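# Plakel P1 Single-Rod Pushing Tool

Wrist-mounted contact tool for tabletop pushing, sorting and separation work. 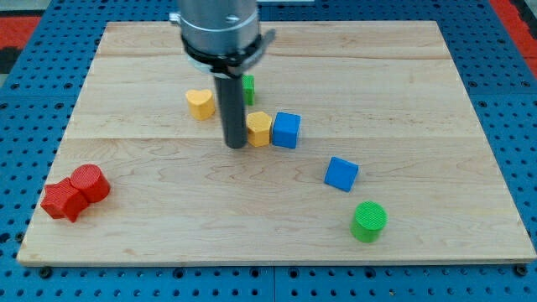
The P1 replaces a two-jaw gripper on arms that only need to slide parts across a surface. It has no motor, no air line and no moving joints. The arm supplies all motion, and the tool supplies one known point of contact. Cell programs written for a jaw gripper will run with the jaw commands removed and the tool center point reset to the rod tip.

## Construction

The rod is a straight black cylinder with a rounded tip. It is held in the housing by a collar clamp and can be changed with one hex key, supplied. Tool offset must be re-entered after every rod change, including a change to a rod of the same nominal length.

| Item | Value |
|---|---|
| Rod length, standard | 135 mm |
| Maximum side load at tip | 40 N |
| Maximum axial load | 20 N |
| Recommended rod inspection interval | 500 hours |
| Power required | None |

Side load is the limiting figure in most cells. The clamp is designed to let the rod slip upward before the axial limit is passed. A slipped rod is not damaged, but the offset is no longer valid and the program should be stopped.

## Work surface

A flat, rigid board gives the most repeatable results. Wood is acceptable if the boards are sealed and the seams are flush. Set tip clearance with a feeler gauge at all four corners and use the highest corner as the reference. Perforated tables should be covered in the working area, as small parts will catch on the holes.

## Part shapes

Cubes and hexagonal prisms push well along a flat face. A push that is off center turns the part, and the control program should expect this. Cylinders standing on end slide predictably at low speed. Cylinders on their side roll, and the P1 cannot stop a rolling part. Stars and hearts need a contact point chosen per shape; the Plakel shape file includes contact points for both.

Parts that are touching can be separated by entering from the side along the joint. Benedita Salgado's application note, available on request, covers approach angles and retreat distance.

## Supplied

- Housing and collar clamp
- One standard rod
- Hex key
- Feeler gauge
- Shape file and offset worksheet

## Options

Short rod, soft tip cover, and adapter plates for the Barreto and Piltholm wrist patterns. The soft tip cover adds to the rod length and has its own line on the offset worksheet. It is not rated for use above the standard side load.

## Ordering

The P1 ships from Tiltstead. State the wrist pattern when ordering. Technical questions go to Eduardo Mota; returns and spare rods are handled by Raquel Correia.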